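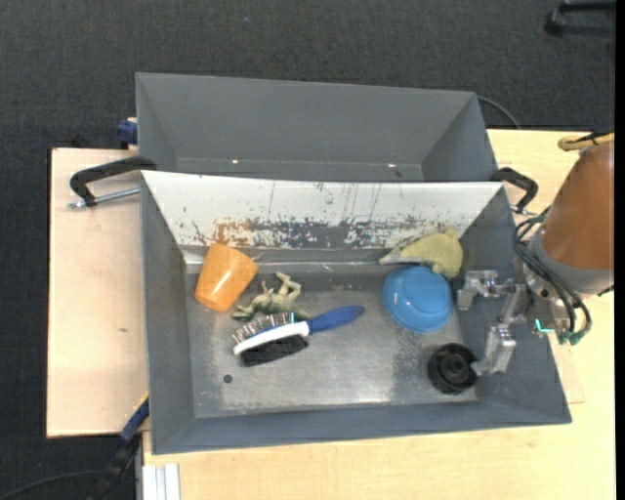
현장 인터뷰 > 로봇·자동화 > 안전 기준

"규칙은 벽에 붙이는 순간 아무도 안 읽어요." 커피를 받자마자 위게트 부비에 씨가 꺼낸 첫마디였다. 운두스(Undus)에서 로봇 셀 작업 기준을 쓰고 고치는 분인데, 벽보 얘기부터 하실 줄은 몰랐다(나는 벽보 사진 찍을 생각으로 갔는데!).

지금 쓰는 작업 기준서는 12쪽. 처음엔 75쪽이었단다. "다 맞는 말이었어요. 그런데 야간 근무자가 그걸 언제 펴 보겠어요?" 그래서 작업자가 손으로 하는 일만 남기고 나머지는 부록으로 뺐다고 한다.

제일 먼저 나오는 항목이 뭐냐고 물었더니 뜻밖에 클램프였다. 상자가 밀리면 로봇이 기억하는 벽 위치와 진짜 벽 위치가 달라진다는 것. "교대할 때마다 손으로 흔들어 봅니다. 눈으로 보고 '조여 있네' 하는 건 점검으로 안 쳐요." 다음은 케이블이다. 손목에 감긴 선은 팔을 끝까지 돌려 보고 나서야 합격이라고, 이 대목에서는 목소리가 조금 커지셨다.

물건을 고르는 기준도 따로 있느냐고 하니 웃으신다. "있죠. 모양이 제각각일 것. 컵만 잘 집는 로봇은 컵만 잘 집어요." 빗이나 뒤집힌 그릇 같은 게 은근히 골치라고 했다. 빗은 솔 쪽을 잡느냐 손잡이를 잡느냐로 동료 킬리앙 르브룅 씨와 한참 다퉜다는데, 결론은 아직 안 났다나.

속도 얘기에서는 단호했다. 사람이 울타리 안에 있으면 무조건 수동 저속, 예외 승인 칸은 양식에서 아예 지웠다. "칸이 있으면 누군가는 채우거든요." 나도 회사 다닐 때 그런 칸 많이 채워 봐서 뜨끔했다.

개정판은 8월에 나온다. 바뀌는 건 26번 항목, 비상정지 후 재가동 절차라고 한다. 누른 사람이 직접 풀고 기록지에 이름까지 적는 방식인데, 현장 반응은 반반이란다. "귀찮다는 말은 들어도 돼요. 기록지가 비어 있는 건 안 되고요."

공유 26 · 댓글 12
최종 수정: 8월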